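Lists | Archive | Threads | Search

Re: [grandstead-users] Retraining the address reader on Lodusholm plates

Ayman Yammine wrote:
> With 1,665 new door plates added, the Flistow model now reads
> 45 more of the hard set than it did in January. I think we can
> drop the second pass and ship it.

Ayman,

I'd hold off. The hard set has 3,094 crops in it, so 45 isn't much, and you don't say how many seeds you ran. I ran Lloyd twice on the same data and the two runs differed by nearly as much.
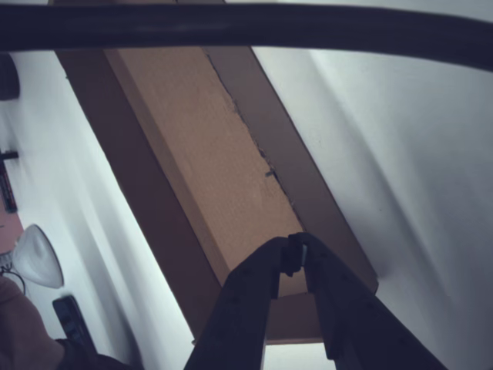
Were any of the new plates from streets already in the hard set? If so, the model may just have learnt the street names. Could you hold out 20 streets whole and score those alone? 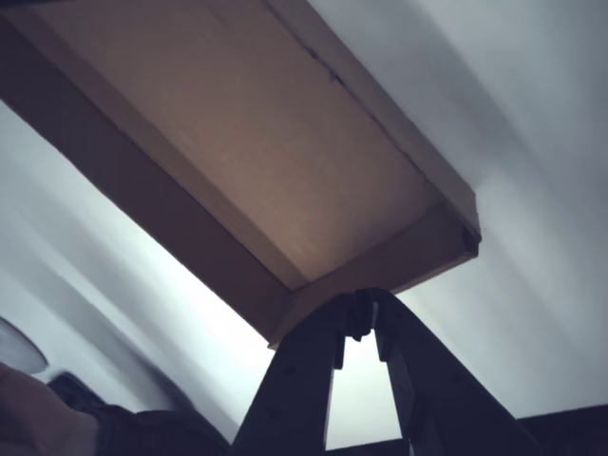 Underside of the wooden box, with the seam on the right

I also don't see why the second pass has to go. It's slow, but it catches swapped digits, and a wrong house number is worse than a blank one. Send me the config and I'll try it here.

Mared Kemeys

Recent threads
- Lloyd: out of memory on long crops
- Grandstead tokeniser and accented letters
- Blank labels in the Lodusholm export

This archive uses cookies to remember your thread view. OK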